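Questions people ask about the caravan

Last updated October 11, 2019

Most of the messages I get through the site ask the same things, so I've put the answers on one page. They are my own answers about one old touring caravan. Yours will have been built differently and will have gone wrong in different places.

What make is it?

A Zurermont, two-berth, with the kitchen across the back and the door on the nearside. The plate has been painted over at some point and I haven't been able to read the year. From the style of the windows I'd put it in the late eighties, and the man I bought it from thought the same.

Where did you find it?

In a field outside Trarby, where it had been used as a feed store. The tyres were flat and the brake had seized on. It came home on a trailer. Please don't tow one straight out of a field, however short the trip is.

How much has it cost so far?

£2,194, including the purchase. The biggest single bill was £488 for the floor, and that was materials only. I keep the receipts in an envelope and add them up at the end of each month. I don't count my own time, or tea.

Did you check for damp before you bought it?

Yes, with a meter and by pressing the walls. The front corners were bad and the seller said so. What I missed was the floor by the door, which was hidden under two layers of vinyl and a mat. Lift the mat. If the seller doesn't want you to lift the mat, you have learned something.

Can I borrow your damp meter?

If you live near enough to collect it and bring it back. I won't post it.

How do you find where the water is getting in?

Slowly. I did it from the inside after heavy rain, with a torch, once the wall boards were off the front end. Water runs along the frame before it drips, so the wet patch is usually lower than the hole and sometimes a long way to one side. In my case it was coming in behind the awning rail and around a marker light. The window I had blamed all summer was fine.

Should I just put more sealant over the top?

I did that first. It held for a few weeks. Then I had to scrape off the new sealant as well as the old, and the second job took a whole weekend. Take the rail off, clean both faces, lay new mastic tape and put it back with new screws. Trim the excess after a few days when it has stopped squeezing out.

What did you use to clean off the old mastic?

A plastic scraper, white spirit and a lot of rag. Try the spirit on a bit that doesn't show. A heat gun on low helps with the worst of it but you can mark the paint very quickly, and I did, just above the number plate.

How did you replace the frame timbers?

One at a time, and never two next to each other. I cut back to sound wood, used the old piece as a pattern where there was enough left to measure, then glued and screwed the new one in. Where the old piece was only brown dust I held a length of card against the skin and drew the curve on that. The timber came from Herath, who will plane down odd sizes if you ask on a quiet morning.

Did you treat the old timber you left in?

Yes, two coats of clear preserver, with the windows open and the van left for several days afterwards. Wear gloves. Keep it off the foam if your walls have foam in them.

Is the new floor heavier than the old one?

A little. I used the same thickness of ply but there is more glue in it and an extra batten by the door. I took it to the weighbridge in September with the beds and the cooker out, so the figure isn't much use yet. I'll put a proper one up when everything is back in.

What's the payload?

I don't know, for the reason given above. I won't guess at it and you shouldn't go by a figure from somebody else's van in any case.

Who did the gas?

A registered engineer. I don't answer questions about gas and I delete comments that give advice on it. The same goes for anything connected to the mains.

Did you do the twelve-volt wiring yourself?

Yes. I drew out what was there, threw the drawing away when it made no sense, and started again with a new fuse box. Each light has its own label at both ends. The water pump is on its own fuse. One of the reading lights still flickers when the door is shut hard and I haven't got to the bottom of it.

Why did you keep the old windows?

They were sound, and new ones in that size have to be made. There are fine scratches in all of them. I polished the big front one with a kit meant for plastic, and it is better than it was, though it took most of an afternoon and my arms ached for two days. The side ones I left. With the curtains up you don't look at them much.

What is the paint on the cupboards?

Gulledska satin, over their grey primer. I rubbed the doors down with a fine pad first, just enough to take the shine off. Two thin coats with a small foam roller. I let the first coat dry overnight, though the tin says less. It has stood up well except on the edge of the door under the sink, where wet hands go.

Does Gulledska stick to the shiny foil on caravan doors?

It stuck to mine. Do a test on the inside of one door, leave it a week and then go at it with a thumbnail. Some foils are already lifting at the corners, and paint won't hold them down. Glue those first.

Can I use the same paint outside?

I wouldn't. The outside of mine is still the old paint, washed and polished. If I do paint it, I'll ask somebody who sprays vans for a living.

Where did you get the new catches?

The push-button ones came off another Zurermont that was being broken. I ordered a set of new ones first and the holes didn't line up. If you need to buy new, take an old catch off and measure across the screw holes before you order. They all look alike in the pictures.

How do you stop things rattling?

You don't, altogether. Felt pads on the inside of the doors helped, and so did a strip of foam where the table slots in. The grill pan travels wrapped in a towel. There is something loose behind the wardrobe that I can only hear on one particular stretch of road, and as I can't hear it anywhere else I've never found it.

Did you re-cover the cushions yourself?

The seats, yes. The backs are still in the old brown velour, under throws. I unpicked one seat cover and used it as the pattern for the rest, which only half worked, as the cushions along the offside are slightly longer. Sew the zip in first, while the piece is flat. If the foam is hard to get back in, put it inside a thin plastic bag, slide the cover over, then pull the bag out.

Was the old foam worth keeping?

Most of it. The piece nearest the door smelled of feed and mice and went to the tip. The others were aired on the line for a week of good weather. New foam was dearer than I expected, and I've put off buying any more than the one piece.

How long has the whole thing taken?

Longer than a year of evenings and wet weekends, with a gap in the winter when it was too cold for the glue to go off. I don't have a finishing date. When people ask me for one I say the spring and leave it there.

Do you have it insured?

Yes, on an agreed value, with photographs of the work. They asked for a serial number and took the one stamped on the chassis. Ring and speak to somebody. The online forms didn't have a box for a van with half its walls missing.

Where do you keep it?

On the drive, under a cover in winter. The cover rubbed the paint on one corner in the wind, so I now tie an old pillowcase over that corner first. Leave the vents clear or you'll have damp again by February.

Would you do another?

Not with a floor like that one. I'd look at another if it was dry and had its original door.

Can you come and look at one I'm thinking of buying?

Sorry, no. Take a torch, a friend who isn't keen on it, and old trousers for getting underneath.

Can I use your drawings?

For your own van, yes. If you put them on another site, please say they came from Ratree Pongsiri and link back to the page. The measurements are for mine only, so check them against yours before cutting anything.

What colours are you having for the curtains and trim?

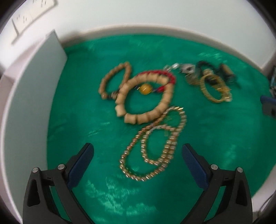 The curtains are the last big sewing job, and I've changed my mind on them more than once. The walls will stay a plain off-white and the curtains need to cover the whole rail when drawn, with enough weight at the bottom to hang straight. For the colours I'm going by the jewellery: the cream-tan of the chunky beads for the curtains themselves, and the deep red of the braided cord for the piping on the tie-backs. A green as bright as that cloth would be too much along a whole window, but I'd have it for the seat of the folding stool. The lining will be ordinary blackout from the market. I've washed it once already in case it shrinks, and the hems won't be sewn until it has hung in the van for a week.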